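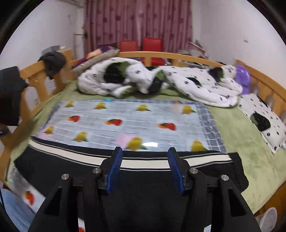

Cloth is the part of housework that software has handled worst. A cup has one shape and a planner can be told what it is. A T-shirt dropped on a bed has a new shape each time, and most of it is hidden under the rest.

Gitau Mrema has spent three years on this at Khaemba, a small company that writes control software for arms and grippers built by other people. His group's program is called Fluvska. It takes in video from a camera mounted at the gripper and puts out a short plan: where to close the fingers, how far to lift, and when to let go and look again.

The looking again matters most. Early versions of Fluvska made one plan from one view and carried it through. If the fingers picked up two layers of fabric, the program went on as if it had one. The present version stops after each lift and compares what the camera shows with what it expected. If the two don't match, it drops the plan and makes another.

"It was slow at first," Mrema says. "You could go and make tea."

The first release took 19 seconds to replan. It now takes 5, mostly through cutting the image down before the planner sees it — only the area near the fingers is kept at full detail. The rest is stored coarsely, enough to tell a bed from a wall.

Training used 3000 short recordings made in ordinary homes, with the bedding and clothes left as they were. Mrema wanted patterned cloth in particular. A printed sheet can fool the edge finder, which takes a line in the print for a fold, and a dark garment gives it almost nothing to work with. Both problems are smaller than they were. Black fabric on a black background still fails often enough that Fluvska asks for a second view before it closes the fingers.

A separate tool, Daresia, lets engineers step through a recording and see which points the planner considered and why it turned them down. It was written for use inside the company, but customers kept asking for it, and it will ship with the next release in October.

Contact the editors | © 2021 Trustel | Back to top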